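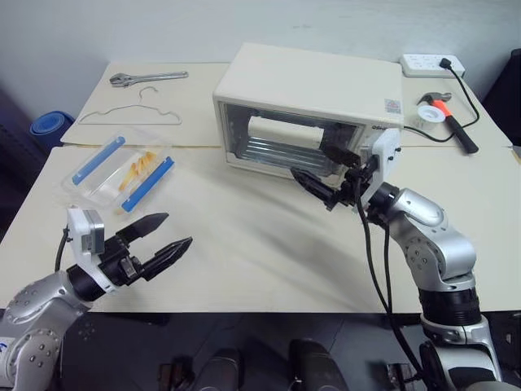
Tranik

Hello all. I have a small white toaster oven with a glass door and I want to use it for reheating, mostly fries and similar things which I keep in a plastic container with blue clips. My table is light colored and I worry about the heat. How far from the wall should the oven stand? The power strip is also at the back, on the right side, and the cord goes behind the oven.

Danko
Posted May 16, 2023

Check the manual first, but I keep 15 cm free at the back and on both sides. Your power strip would worry me more than the table. An oven like this should go directly in the wall outlet.

Clukau

I don't agree about the strip. Mine has run on a good one for two years and the plug never got warm. It depends on the rating and on what else you plug in.

Danko

"Never got warm" is not a test. The manual of my oven says wall outlet only, in bold letters.

Drukby

Two other things. Please don't let the cord touch the back of the oven when it is on. And the container with clips must stay out of the oven, also the ones that say microwave safe. I lost a lid this way - it was soft after 40 seconds.

For fries I put them in one layer on the rack with a small tray under, 11 minutes, and I turn them once.

Tranik

Thank you. There is a wall outlet on the other side, so I can move the table. Do I need something under the oven? I thought of a sheet of thick paper board.

Drukby

No paper or board, please. A ceramic tile is cheap and easy to wipe.

Clukau

The tile is a good idea, here I agree. About the strip I still think Danko is too strict, but if you have the outlet, use it.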